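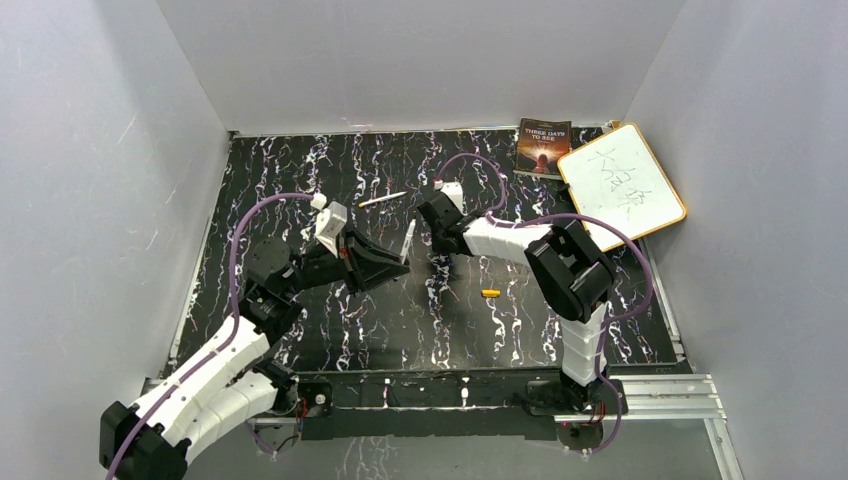
*Two arms at the black-topped table.*

**Kemulari Gardening Club — minutes, 2020-03-19**

Chair: Vija Vaher. Notes: Khôi Triệu. Apologies had come in from the Yeom end of the village.

**1. Last minutes**

Agreed, with one correction. The compost talk was given at Tunilik, not Lilik.

**2. Seed swap**

What a response! We took in 156 packets, and the sweet peas went before the kettle had boiled. Vija brought her own broad beans, saved from last summer, and everyone who asked got a handful. Leftover lettuce and beetroot to be shared out by post, and Khôi has the list. Please write the year on your envelopes next time — several came in with only "tomato, red" and a smiley face.

**3. Pond at the Lilik plot**

Long and very cheerful discussion. The plan is for a shallow wildlife pond with one sloping side so hedgehogs can climb out. Khôi had drawn it up beautifully, with marsh marigold and water forget-me-not round the edge. It will hold up to 500 litres, filled from the water butts if we get the rain. Vija would like it moved nearer the hedge, but there was worry about leaves in autumn. We'll mark out both spots with string and have a look before choosing.

ACTION: Khôi to bring string and pegs. Vija to ask at Yeom Nursery about native plants in small pots.

**4. Slugs**

Three members have tried wool pellets round their hostas and two are delighted. The third has lost the lot, though she did say the pellets had blown about. Beer traps still have their fans. We agreed to try a row of lettuces at Tunilik with a different method at each end, and to go out with torches as well. Great fun, bring wellies!
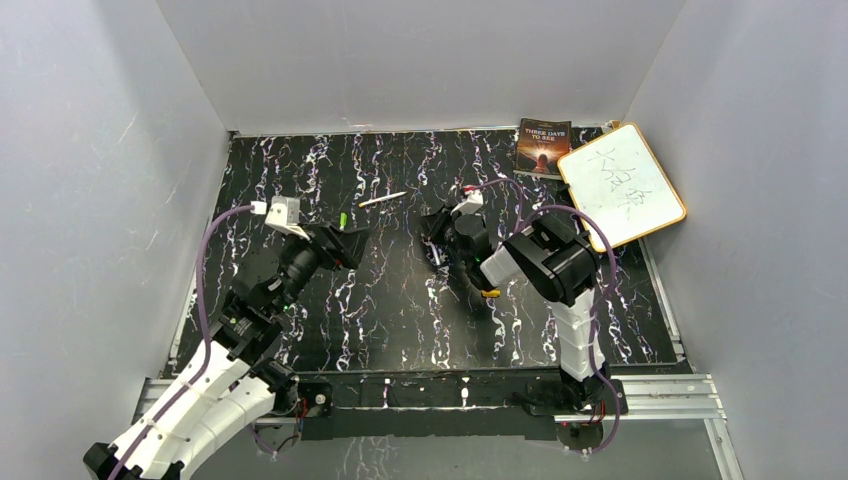
*Both arms over the tabletop, left gripper with nothing in it.*

**5. Money**

We have £400 in the account after paying for the shed hinges. Spending on pond liner approved, with thanks to everyone who bought raffle tickets.

**6. August show**

Classes as last year, plus a new one for the best herbs in a teapot (Khôi's idea, and a lovely one). Runner beans will be judged on straightness again. Vija to redo the schedule and bring a draft.

**7. Any other business**

The damson by the Tunilik gate is in blossom — do go and see it. Spare raspberry canes are in a bucket behind the shed, help yourselves. Someone has left a green-handled trowel in the tool rack.

Next meeting: date to be sent round by email.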